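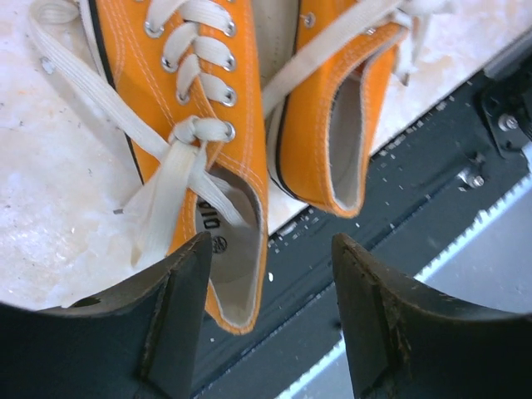
Gemma Ellwood

Aug 23, 2023

Re: [returns-ops] Lacing cell and the bench rota

Styliani, replies to your points follow. I have trimmed the parts on the Alloston lease, which Iason is dealing with separately.

Styliani Karamanlidis wrote:
> Before we sign off the second cell at Prokden I would like
> to know what the people on the benches are going to be
> doing. The February paper says "redeployed to inspection"
> and leaves it there. Inspection is already staffed.

The February paper assumed the cell would take a shoe from the tote to the box. It does not do that. At present it handles three steps: pick, orient and present the laces. Retying is still done by hand. Canvas low-tops with flat laces are the worst case, as the ends splay out and a long loop can end up well away from the shoe. The gripper then takes hold of lace when it should take hold of the collar, and the cell stops and calls for a person.

In the last full trial we put 400 pairs through. The cell finished 349 without a call. The other 51 needed a hand, and most of those were lace faults. Leather slip-ons gave no trouble at all.

> How many people does that take off the line per shift?

None so far. We had 7 on the returns benches before the trial and we have the same number now. The work has moved about, though. Two of them now spend most of the shift clearing stops, and they are on the same grade as before. I don't think that is right. Clearing a stop means isolating the cell, freeing the shoe, checking the finger pads and restarting from the panel. Under the Cesholm agreement that is setter's work and is paid as such. Polyxeni has raised it with the site and I support her.

> I am also told that the benches are being paced by the
> machine. Is this so?

Yes, in part. The cell feeds the retying bench at a fixed rate. When it runs well the bench gets a pair before the last one is boxed, and when it stops they get nothing for several minutes and then a batch. Under the old layout each person pulled their own tote and could slow down for a bad pair. I have asked Stefanou to fit a buffer shelf between the cell and the bench, with the pull on the bench side. They quoted 3669 for the shelf and the sensor, fitted. I would spend that before anything else on the list.

> Last one. Ragnheiður's note says grading has got slower
> since the trial began. Why would it?

The people who retied the laces used to grade the shoe at the same time. They had it in their hands, so they looked at the insole print, the stitching round the collar and the eyelets while they worked. We then split grading off so that the cell's cycle time could be measured on its own. Every pair is now picked up twice. I would put grading back with retying and accept that the figures will be harder to separate.

Two smaller items:

Grit and lint collect on the rail beside the work surface. Please add a brush-down to the start-of-shift sheet, with time allowed for it. It is being done in people's breaks at the moment.

The stop light cannot be seen from the far bench. Iason has a spare beacon.

My view is that the second cell should wait until the buffer shelf is in and the grading question is settled. If it goes ahead sooner, please write the regrading into the same order, otherwise it will be left.

Gemma

--
Gemma Ellwood
Returns process, Prokden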